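Zedel Modular Station Building, Type 300

Product sheet, Grastport Municipal Buildings. Revised September 2018.

The Type 300 is a single-storey building for local authorities that need a fire or ambulance station on a site where permanent construction has been delayed by land purchase, rezoning or a public inquiry. It is supplied by Grastport under the Zedel name and may be bought outright or leased.

The standard layout provides two appliance bays, a watch room, a kitchen, washrooms and sleeping quarters for a night crew. Floor area is 336 square metres. A longer version of 728 square metres, with four bays and a training room, is available to order.

Siting

The building stands on pad foundations and may be placed on former car parks, cleared industrial plots or council land awaiting sale. Ground reports must be supplied by the purchasing authority. Planning consent, notices to neighbouring occupiers and any agreement with existing tenants remain the responsibility of that authority.

Sleeping quarters

Rooms are delivered unfurnished. Beds and bedding are to be ordered separately.

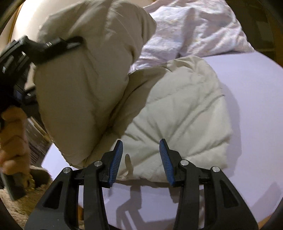
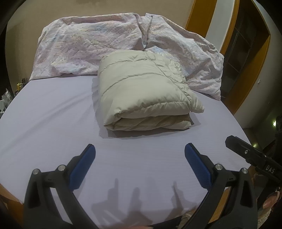
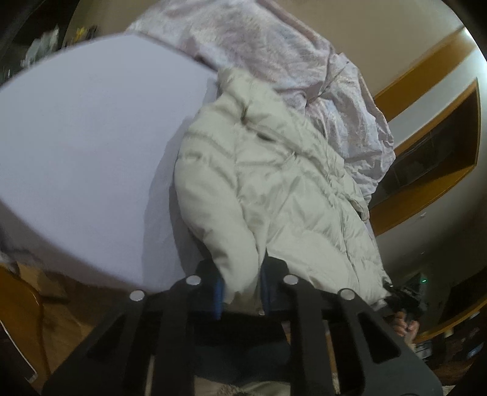
Gökçe wrote to us after the first winter of a lease that the bay doors had given no trouble, but that residents on the side street had complained of the siren test, and that the council should have been told to settle the hour of testing before the station opened. The point has been added to the handover papers.

External finish

Walls are clad in coated steel panels. The Brillelance finish, a pale grey with low glare, is standard. Other colours may be requested where a conservation area or local design code applies, and these add to the delivery period.

Noise

An acoustic screen 70 metres in length can be supplied for sites that adjoin housing. Authorities are advised to include it in the first application, as later additions normally require a fresh consent.

Lease terms

The minimum lease is two years. Removal and reinstatement of the ground are included, except for buried services installed by others. Requests for delivery before the end of May should be accompanied by a signed resolution of the council and a site plan showing vehicle access.

Order code: ZB-300. Spare door panels are listed under Accessories.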